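Grolance Hand-Held Gripper: Investigation of Finger Pad Slip and Missed Closure
Project report, Flurulach stream
Submitted 3 February 2020

1. Background

The Grolance is a two-finger gripper carried by hand and used to record household handling tasks, mostly the picking up and folding of clothing and bedding. The operator closes the fingers with a trigger. A wide-angle camera mounted behind the fingers records the task, and finger opening is estimated afterwards from the video by the Asante software. The recordings are intended as training input for the bench arm at the Cerkdale workshop.

In October the Asante logs began to show episodes in which the estimated opening did not match the trigger position. The operator had closed the fingers fully, but the software reported them as partly open, or reported no value. This report covers the fault, its cause and the changes made.

2. Fault description

Of 300 recorded episodes, 241 passed the closure check on first processing. On manual review, a further 35 were found to be sound recordings rejected by an overly tight threshold. The remaining 24 showed a real mechanical fault and are the subject of the rest of this report.

In each of the 24, one finger lagged the other during closing. The lag was small at the start of travel and grew towards the end, so that the fingertips met off centre. With rigid objects the operator could correct by turning the wrist. With soft objects the fabric was pinched at one side only and pulled out of the grip during the lift.

3. Method

The gripper was clamped to a bench and cycled without load, then with a folded towel between the fingers. Trigger travel and tip position were measured at each step with a steel rule. The linkage was then stripped, and the pivot screws and bushes were inspected under a magnifier. Video from the faulty episodes was stepped through to find the point at which the lag first appeared.

4. Findings

Unloaded, the two fingers tracked each other to within the resolution of the rule. Under load, one finger fell behind. The pivot screw on that side had backed out far enough to let the link tilt on its bush, and the bush was worn oval. No thread locking compound had been applied at assembly.

A second fault was found in the pads. The adhesive had crept, and one pad could be moved along the finger by thumb pressure. This did not cause the lag but made its effect worse, as the contact point changed between episodes.

Knitted items accounted for most of the dropped lifts.

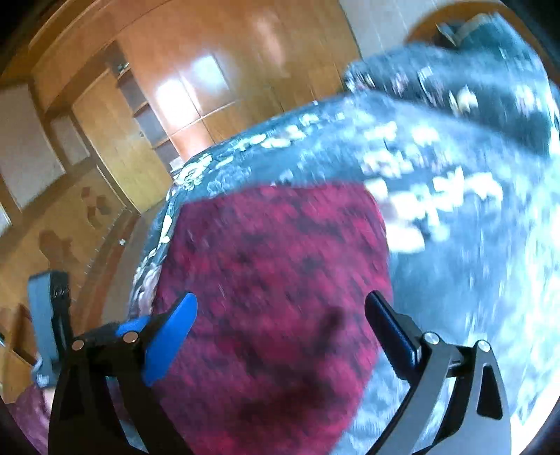
A loose knit stretches before it lifts, so a one-sided pinch holds at first and fails once the weight of the item comes on. The operator has no warning of this through the trigger.

5. Corrective action

The worn bush was replaced and all pivot screws were refitted with medium-strength thread locker. The pads were removed, the fingers degreased and the pads bonded again under a clamp overnight. A check of screw tightness was added to the start-of-session sheet.

Episode 235 was repeated with the repaired gripper using the same garment, and the fingertips met on centre. One repeat is not sufficient to establish reliability, and a longer trial is scheduled at Cerkdale. The closure threshold in Asante has been left unchanged until those results are available.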